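Step 4: Setting up the sorting table

I do this part before I touch a single card, and I'd ask you to do the same. You'll want a table you can reach across without standing up, your laptop, and the slotted tray.

1. Put the laptop to one side and leave the other side for the tray. I'm right-handed and like the tray on my right, but Areti Kouris swaps them and does fine.

2. Turn the tray until the dividers run at an angle to you. Straight-on slots look tidier, but I kept knocking the front cards when I reached for the back ones.

3. Plug in whatever you keep the Plesano card list on. Run the long cable well clear of the slots – a loop across the front of the table is okay if it lies flat.
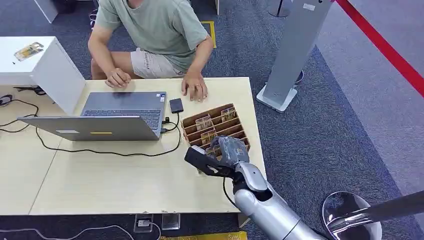
4.2 Filling the slots

4. Keep the cards in their clear wrapping and stand them upright. Spread the first few out, some toward the back and some nearer the front, so you can get your fingers around each one.

5. Type the card into the list before you let go of it. My own list is up to 869 entries and I still forget this!

Note: One full round takes me about 12 minutes, longer if I'm chatting.

Caution: Don't force a wrapped card into a tight slot. The plastic creases easily, and a creased corner won't smooth out again. Move it to a wider slot, or lay it aside until step 5 is done for the others.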